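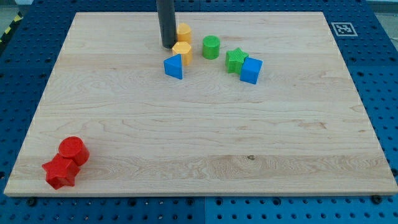

maple board on the bench, small knot near the middle

Clipper oil vs spray coolant - which one between dogs?

woolybarn296
Doing my own two standards plus a neighbors doodle. Blade gets hot after 13 minutes or so of body work, #10 mostly. Been using the spray coolant from Voddale and it does cool it down but then the blade drags. Is oil enough on its own? Dont want to buy both forever.

tackroomtess
Both. Coolant strips the oil off, thats why it drags. Spray, wipe, one line of oil across the teeth, run it a few seconds, wipe again. Back to the dog.

K_Hollis
Disagree. Havent bought coolant in years. Three #10s in rotation, swap when one feels warm on the inside of your wrist. Set the hot one on a cold cookie sheet. Oil only.

tackroomtess
Great if you own three of everything. OP has two dogs and a doodle

woolybarn296
I own one #10 and one #7 lol

filippos_k
Check your tension before you buy anything. Had the same problem with a Chraibi two speed, thought it was the blade, sent it out for sharpening TWICE. Drive lever was worn. New lever and it ran cool on low all afternoon.
Filippos Kyriakidis, Prostton

K_Hollis
^ this. And what speed are you on? High speed on a clean dry coat is asking for heat.

woolybarn296
High. Always high. Didnt know that mattered for heat

mudbrook
Is the doodle washed first? Dirty coat will kill an edge faster then anything. I wont put a good blade on one unbathed.

woolybarn296
...brushed. not washed

mudbrook
Well there you go

tackroomtess
Still say coolant is worth having. Get the small can, the 500 ml one lasts forever with three dogs. Sistemholm has a refill size, 1000 ml, but the nozzle clogs - skip it.

K_Hollis
Mine never clogged. Back when I bought it anyway

woolybarn296
Ok update. Bathed the doodle, low speed, oil before and halfway thru. Much better, warm but not hot. Left side took me ages. Lever looks a bit rounded so ordering one. Anyone know if the part is the same for the older two speeds?

filippos_k
Depends on the year - post the number off the bottom and I'll look tonight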